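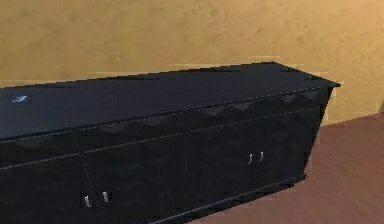
I finished Geerts last month, and for two evenings afterward I kept opening the save menu to look at the other branch. The game doesn't want you to do that. It saves over itself after every choice, and the only way back is to start the chapter again and sit through everything you have already seen. I did it anyway. I think the game was wrong to make it hard, and I think most story games that do this are wrong for the same reason.

For anyone who hasn't played it, Geerts is a five-chapter adventure from Wimport, set on a river barge. You play Roos Claeys, who has taken over the boat from her uncle and doesn't know what he used it for. At the end of chapter two you have to tell the harbor inspector which crew member opened the sealed hold. You can name Luuk Nijs, you can name Priit Rozīte, or you can stay quiet and let the timer run out. (Spoilers from here on.)

I named Luuk. I had a reason, a bad one: he had been rude to Roos in the galley. What I expected was that Luuk would be taken off the boat and I would get a version of the story without him. What I got was Luuk off the boat for one chapter and back on it at the lock in chapter four, with a new coat and two lines about being let go for lack of evidence. If you name Priit, the same thing happens to Priit. If you say nothing, they both stay and the inspector follows you in a launch. All three routes meet at the lock, and from there on the scenes are the same except for who stands on the left.

I don't mind that. People complain about it more than they should. A studio can't write three full games and sell them as one, and a branch that bends away for an hour and comes back is still a branch. The hour I spent without Luuk was different from the hour my sister spent without Priit. She got the engine room fire with Luuk talking her through it. I got Priit, who doesn't talk much and locks the door. When we compared notes we had plenty to say to each other, and a good part of that came from the two of us having seen different things.

What bothers me is the screen that comes up after you choose. "The crew will remember this." Every game of this kind has some form of the line now, and it has stopped meaning anything. In Geerts it appears after the accusation. It also appears after you decide whether to give the dog a piece of sausage. I played the dog scene both ways and found no difference later on. The dog is in chapter five either way, asleep on the same rope.

A message like that is a promise. If you tell the player something will be remembered, then somebody had better bring it up. It could be a single line. Priit could say at the lock, "You gave my name to that man," and he does, and it's the best moment in the game. It works because it's specific and because there was no notice attached to it when it came. I had half forgotten the thing by then. The game hadn't. That does the job of the pop-up, two chapters later and far better.

So my first request to people who make these games is to drop the notice. If the choice mattered, we will find out. If it didn't, the notice only makes it worse when we find out.

The second request is about saves. The argument for a single overwriting save is that choices should feel final. I have heard it from people whose taste I trust, and Femke De Haan made it at length in her review of Husent, where she said that a decision you can take back is only a menu. I understand that. The first time through, I want to be held to what I picked, and I would happily play with one save and no way out.

The second time through is another matter. By then I know how it ends. I'm there to see how it was put together and to visit the parts I missed. Making me watch the whole loading dock sequence again, unskippable, including the song, adds no weight to anything. It takes 2 hours to get from the start of chapter two to the accusation if you don't hurry, and the scene I wanted to see is four minutes long. Most people will look it up on a video site instead. They'll see the other branch with someone else's commentary over it, at someone else's pace, and the writers who worked on it will have lost the audience they wrote it for.

Husent gets this right, whatever else is wrong with it. Once you reach the credits it opens a chart of the story, and you can start from any point on it. The boxes you haven't seen are blank, so nothing is given away. I spent more time in that chart than I did on my first run. I found an entire conversation with the ferryman that I would never have reached, as it depends on having been polite to his brother in the opening. I don't even like Husent that much. The villain is thin and the ending arrives out of nowhere. But I have seen all of it, and I can say so with some confidence, which I can't say about several games I like better.

Gevik went the other way and got punished for it. It had no chart, no chapter select, and four endings, one of which needs you to refuse the same offer in every chapter. The thread on the forum I read had 1,274 replies by the end of September, and as far as I could tell most of them were people asking how to get the fourth ending without playing the whole thing again. The answer was that you couldn't. One poster, Hendrik Wouters, had kept a log of every refusal, with the wording, and it was the most useful page on the subject. It shouldn't have been necessary.

There is a fair objection to all of this, which is that some of the pleasure in these stories is not knowing. I like that Geerts never says who opened the hold. I have now played all three routes and read the dialogue closely, and I still can't tell you. Luuk has the key in one version and Priit has it in another, and in the third it's hanging on its hook. The writers seem to have decided that the question has no answer, or that the answer is whatever you accused someone of. Either would suit me.

But I only know that because I went back. On a single run, Luuk had the key in his jacket, I had accused Luuk, and the matter looked closed. I would have put the game down believing I'd guessed right. The most interesting thing in it is that you would believe the same about Priit if you had picked him, and a player who goes through once will never learn that. Wimport hid its best idea behind a save system designed to keep people from finding it.

They have said a patch is coming that will let you skip scenes you've already watched. That would be a start. I'd still rather have the chart.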